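**貼り紙**(はりがみ)は、伝達事項を記した紙を壁、扉、掲示板、ホワイトボードなどに固定し、通りかかった者に読ませることを目的とする掲示物である。読まれることを目的とするが、読まれた割合についての信頼できる統計は乏しい。紙を貼る行為そのものを指す場合もある。

## 概要

貼り紙は、口頭で伝えるには内容が込み入っており、文書で配るには内容が足りない場合に用いられることが多い。典型的な内容には、利用時間の変更、備品の返却の催促、冷蔵庫内の食品に関する警告、および以前の貼り紙を剥がさないようにという要請がある。

差出人は「管理者」「担当」「一同」などと記される。「一同」と署名された貼り紙の多くは一人で書かれている。
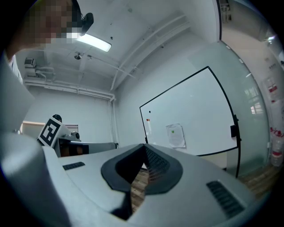

*下を向いている人物。足元の床は茶色の木製。*

## 掲示の高さと視線

貼り紙は一般に、立った人の目の高さに貼るのがよいとされる。この助言は、人が歩くときに前を見ているという仮定に基づく。室内での掲示を研究したウルホ・ヘイノネン(Urho Heinonen)は、著書『廊下の読者』のなかでこの仮定に異議を唱え、人は前よりも手元と足元を見て過ごしていると論じた。同書の結論は床にも貼るべきだというものであったが、床の貼り紙は踏まれ、やがて文字の部分から先に失われた。ヘイノネンは第二版でこの章を短くしている。

一方、読み手が立ち止まる場所に貼る方法は広く支持されている。給湯器の前、エレベーターの脇、複写機の上などがこれにあたる。ただし有力な場所ほど先客が多く、新しい貼り紙は古い貼り紙の上に重ねられる。複写機の上の壁には、しばしば地層に似た構造がみられる。下の層を読むには上の層をめくる必要があり、めくった者は戻し方が雑だとして別の貼り紙で注意を受ける。

## 固定方法

### 画鋲

コルク板では画鋲が標準的である。四隅を留めるのが正式とされるが、在庫の都合により対角線上の二か所になり、最後には上辺中央の一か所に落ち着く。残りの画鋲の行方については諸説ある。

### 粘着テープ

壁の材質を問わず使用でき、壁の塗装も問わず剥がしていく。「テープの使用を禁ず」と書かれた紙がテープで貼られている例は各地で報告されており、愛好家のあいだでは珍品に数えられていない。

### 磁石

ホワイトボードや鋼製の扉では磁石が用いられる。着脱が容易で跡が残らない反面、磁石一つで何枚もの紙を支えようとする利用者が後を絶たない。紙は少しずつ下がり、ある朝、床で発見される。

色つきの磁石を備えた施設では、色に意味を与える試みが周期的に起こる。架線部品の製造元ナットステッド(Nutstead)社の社内規程は、赤を至急、青を通常、緑を承認済み、黄を保留と定めていた。規程は4ページにわたったが、黄色の磁石は調達されず、保留の案件は規程上存在できなかった。社員はもっとも近くにある磁石を使い続け、至急の昼食案内が相次いだという。
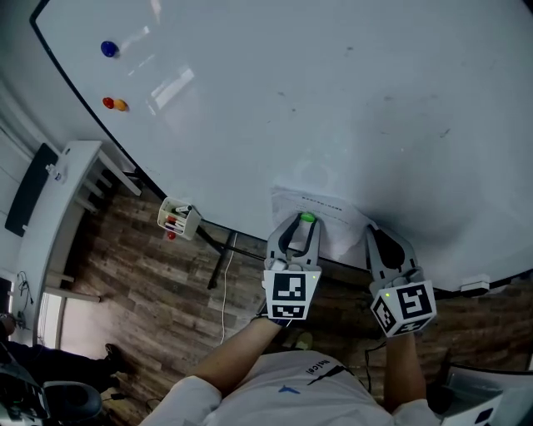 *ホワイトボード上の印刷された紙と緑色の磁石。左側に青、赤、オレンジの磁石が見える。*

## 文体

貼り紙の文体は、掲示期間が長くなるにつれて変化する。初版は「ご協力をお願いいたします」で結ばれるのが普通である。改訂版では「必ず」が加わり、下線が引かれ、その後「必ず」が太字になる。感嘆符の増加は末期の症状とされ、この段階に達すると書き手はたいてい異動を願い出ている。

見出しだけを太くし、本文を小さな字で組む形式も広く普及している。読み手は見出しを読んで内容を理解したと判断し、書き手は本文に書いたことをもって周知が済んだと判断する。双方の満足度が高いため、長く使われている。

ミルチャ・アルデレアヌ(Mircea Ardeleanu)は、貼り紙の敬語が丁寧であるほど怒りが深いとする説を唱えた。根拠とされたのは、彼自身が共同住宅の自転車置き場に貼った一連の紙である。標本が偏っているとの批判に対し、アルデレアヌは大変丁寧な返信を出した。

## 撤去

貼ることには担当者がいるが、剥がすことには担当者がいない。このため貼り紙の寿命は、内容の有効期限よりも紙と接着面の耐久性によって決まる。町立のハトドロウ(Hatodlow)図書館では、すでに廃止された貸出カードの更新を促す紙が閲覧室に残り、色あせて判読できなくなったあとも、その跡を隠すための風景画が掛けられていた。

撤去期限を明記する方式もある。コイヴィスト(Koivisto)公民館では、すべての掲示に期限の欄を設け、期限を過ぎたものを毎年6月に一斉に剥がすことにした。初回に剥がされた紙はおよそ70枚で、そのなかには一斉撤去の日程を知らせる紙も含まれていた。翌年の日程は周知されなかった。

## 電子掲示との関係

画面による掲示が普及したことで、貼り紙は姿を消すと予想された時期がある。表示装置の販売会社クレリス(Clellis)の営業資料も、紙の掲示は10年以内になくなると述べていた。画面は電源や接続の不具合で表示が止まることがあり、その際には「調整中」と印刷した紙が画面に貼られる。同社の後期の機種は、紙を留めやすいよう縁が広くなっている。

電子メールによる一斉連絡も代替手段とみなされたが、未読のまま残りやすいことから、「先日お送りしたメールをご確認ください」という貼り紙の需要が新たに生じた。

## 関連項目

- 掲示板
- 回覧板
- 画鋲
- 立て札
- 置き手紙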